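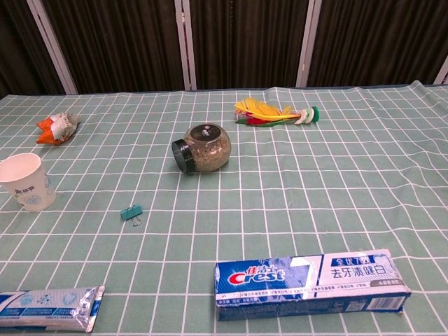
Vider la table en cinq minutes, avant de mettre le couvert

Une table de séjour qui sert à tout finit par se couvrir de petites choses sans rapport entre elles. La méthode qui suit ne demande aucun meuble de rangement, seulement un plateau, un sac poubelle et trois boîtes de taille moyenne.

Commencer par les déchets. Emballages de biscuits, gobelets en papier, tickets de caisse : tout part dans le sac avant de toucher au reste. Les gobelets se vident à l'évier, jamais dans le sac – un fond de thé suffit à le percer de taches.

Poser ensuite le plateau sur une chaise et y regrouper ce qui va dans une autre pièce. On ne fait le tour de la maison qu'une fois, à la fin.

Les trois boîtes

La première reçoit les produits de toilette, la deuxième la papeterie, la troisième les jeux. Les miennes viennent de chez Sosberg, mais des boîtes à chaussures conviennent aussi bien. Une étiquette sur le petit côté reste lisible quand elles sont rangées sur une étagère.

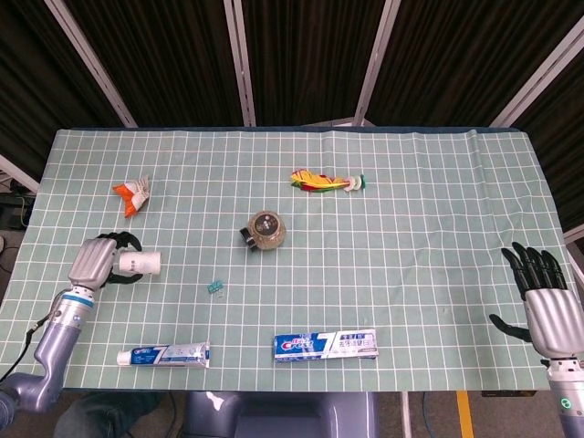 Les petits objets se perdent plus facilement que les grands et méritent d'être ramassés en premier. Sur une nappe claire, une pince ou un capuchon de la même teinte que le tissu passe inaperçu, et finit par terre quand on secoue la nappe. Les deux tubes de dentifrice posés au bord de la table vont dans la boîte de toilette, bouchon vers le haut. Même chose pour les petits flacons blancs : les ranger debout, étiquette devant. Le bocal en verre retourne à la cuisine, couvercle bien vissé.

Les bocaux

Un bocal rond couché roule au moindre choc. Le laisser toujours debout, même pour quelques minutes. Pour les graines et le thé en vrac, noter le mois d'ouverture sous le fond, au feutre : « août » suffit. À la cuisine, un placard fermé vaut mieux qu'une étagère au soleil.

Les jouets à plumes

Ne pas les tasser au fond d'une boîte. Les plumes pliées se redressent mal. Miyuki Tamura, qui nous a écrit à ce sujet, les glisse dans un tube en carton ouvert, base en bas.

La nappe

Une fois la table libre, secouer la nappe dehors, puis la remettre en place en tirant depuis les coins. Un motif quadrillé aide à la poser droite – il suffit d'aligner une ligne sur le bord du plateau. Pour les plis qui restent, vaporiser un peu d'eau et lisser à la main, du centre vers l'extérieur. Laisser sécher avant de poser les assiettes.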